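Felport Adult Learning – Household Skills
Handout for Session 2: Socks, and Why We Start With Them
November | by Hélder Vieira
Print this page | E-mail this page
Filed under: Home & Family > Laundry and Linens

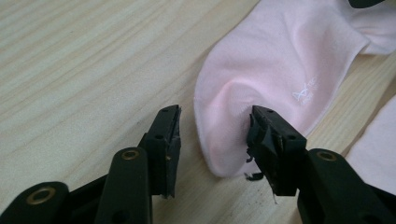
A pale pink sock with a small white logo on its side, laid out on a wooden tabletop.

Welcome back, everybody, and thank you for bringing your baskets in from the car in such rotten weather. I promised we would get to fitted sheets, and we will, but I always like to spend an evening on socks first (those of you who took the Retilbridge course with me have heard this before, so bear with me). A sock is small and forgiving, and you can practice on one 200 times without your arms getting tired.

Laying out

Clear a good stretch of table before you begin. Put the sock down on its side, so the heel makes a soft curve to one side of the leg and the toe lies flat. If the heel is on top, the sock is turned the wrong way and you'll get a lump in the middle of your fold. Smooth from the toe up toward the cuff with the flat of your hand. The cuff is where most of us get lazy – it likes to fold over on itself, and you have to open it out with your fingers and lay it down again.

Finding the mate

Color first, then length, then any mark on the side. Plain pastels are the worst for this, I'm afraid! Two pinks can look the same under a kitchen bulb and quite different by the window. A printed logo is a great help, so match those up whenever you have them, and check the knit with your thumb as well. Anything left over goes in the odds bag until next wash day. Please don't throw singles out the same evening; I once did that in Bettencourt and met the other half inside a pillowcase.

The fold

Lay one sock on top of the other, heels together. Bring the toes up to just below the cuff, then fold once more. You should have a neat little packet that stands on its edge in the drawer. I know plenty of you grew up rolling them into a ball and turning one cuff over the lot, and my mother did too, bless her, but it does pull the elastic out of shape over time.

For next time

Fold one full drawer at home and jot down how many singles you end up with. Bring a fitted sheet, any size, clean please. The reading is the laundry chapter in the Pladarance booklet, and there are spare copies on the shelf by the door.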